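## 4. Setting up the packing table

If you've come straight from section 3, your two arms are bolted down and powered, and you're probably itching to make them do something. Good. I wrote this part of the Braldale bench guide because I spent my first month at the packing table doing it wrong, and I'd like you to get there faster than I did.

A bit of background first. Before the Pradunar arms came in, packing was two of us at a table, wrapping small electronics in bubble wrap and dropping them in boxes. On a heavy shift we'd get through 400 units, and my wrists knew all of them. Now the arms do most of the lifting and placing, and I do the wrapping, the checking and the deciding. I still go home tired, but it's a different kind of tired!

### 4.1 Before you switch anything on

1. Clear the tabletop. Tape guns, coffee, phones - all of it goes on the shelf.
2. Check the foam pads on both sets of fingertips. Press each one with your thumb. If it feels hard or the corner lifts, swap it (spares are in the drawer marked Sang, same as the pad kits).
3. Look over the cables on the grooved platform. Coil whatever isn't in use and keep plugs away from the table edge.
4. Tell whoever is at the other end of the table that you're starting. Out loud. A wave doesn't count.

> **Caution:** Keep your fingers out from between the pads whenever the arm has power. Grip force is set low for wrapped goods, but low still pinches, and I've got the memory to prove it.

### 4.2 Teaching the grip

The arm needs a sensible idea of how hard to squeeze something soft on the outside and hard on the inside. You do this once per product, and then again whenever we change wrap.

1. Put the arm in **Hand Guide** and bring the open fingers down on either side of a wrapped unit.
2. Close slowly with the jog wheel until both pads touch.
3. Add force one step at a time. Stop as soon as the unit doesn't slide when you nudge it.
4. Lift it a hand's width and wait for a slow count of nine.
5. If it stays put, save the grip under the product name in Grirnivora.
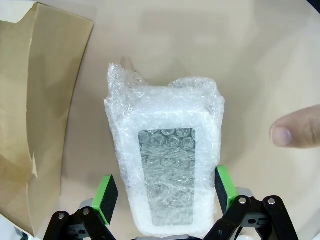 I like to save two grips for each product, one for a long-side hold and one for a short-side hold, and I'd suggest you do the same. The names can be as plain as you want. Mine are "wide" and "tall" and I've never once mixed them up, while the clever codes we started with caused no end of trouble.

**Note:** Loose wrap at one end is normal and the grip can cope with it. Try to grab the body of the unit and leave the tail alone. If the fingers catch only the tail, the unit will swing.

### 4.3 Laying out the table

Layout is where the people part of this job really changed. We used to pile things wherever there was room. Now there's a bit of an order to it, and once you've got it in your hands it's pretty relaxing.

1. Put the open box at the far end of the table with the flap up and out of the arm's way.
2. Set units down with space between them. A finger has to fit on each side, so be generous.
3. Angles are fine. You don't have to line everything up like a store window - the arm turns its wrist to suit.
4. Leave any unwrapped unit on your own side until you've dealt with it.
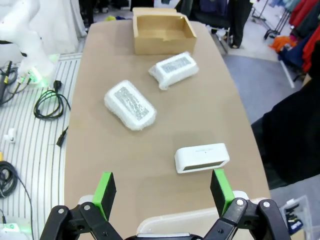

*Reading time for the rest of this section: 4 minutes*

Wrapping is still ours, by the way. We tried a wrapping attachment in the spring and it was slower than a person and used a lot more film. I was secretly pleased. So the split for now is that you wrap, you look each unit over, and the arm carries.

While you're wrapping, check for these:

- scratches or dents on the speaker body
- a grille that has come away at a corner
- film so thick on the sides that the pads can't close to the saved width

Anything you don't like goes on the reject shelf. You don't need to ask anybody first, and there's no penalty for stopping the arm to pull a unit. That was the thing I worried about most when the arms arrived, so I'm putting it in writing.

### 4.4 Choosing the container

You can pack into a cardboard box or a clear plastic bin. The steps are nearly the same, but Grirnivora has to know which one you've got, as the wall heights are different.

1. Choose **Container** and pick Box or Bin.
2. Set it down inside the taped corner marks. (No marks? Make some, the arm won't mind what color.)
3. Run **Touch Off** so the arm learns the rim.
4. Send one unit through at slow speed with your hand near the stop button.
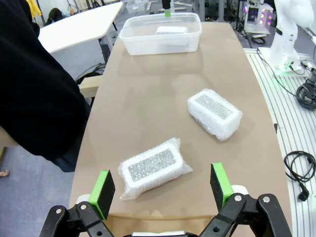

*Packing into the clear bin, with two wrapped units still on the table.*

Stand to the side of the table for this. You'll want to lean over and watch the drop, I know, I did too, but the second arm needs that space.

> **Caution:** Never reach into the container while either arm is live. Press **Pause**, wait for the tone, then reach.

### 4.5 Running both arms

Take your time with this one. Two arms sharing a table can feel like a lot the first morning.

1. Load the shared program, number 157.
2. Give each arm its half of the table on the zone screen. Let the halves overlap a little in the middle.
3. Set the wait rule so that one arm holds still while the other is in the overlap.
4. Start at quarter speed and run a full box before you turn it up.
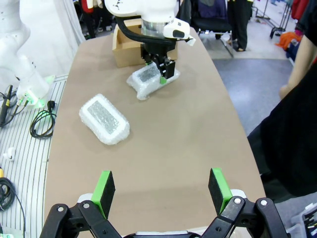

*Far arm gripping a wrapped unit in front of the box; near gripper open.*

If both arms stop and neither one moves, they're each waiting for the other. Press **Pause**, move the unit nearest the middle back toward your side, and press **Resume**. It happens to me most when I've been stingy with the gaps.

### 4.6 Looking after the pads (and yourself)

Pads get a wipe with a damp cloth at the end of every shift and a full change at 3,000 grips. The counter is on the home screen, bottom row.

As for you, swap jobs. Two hours wrapping, then a turn on checking and loading. The arms set a steady pace and it's easy to fall in with it and forget to stretch. The **Pause** button is there for that too, so use it.

Box labels and the printer are in section 5.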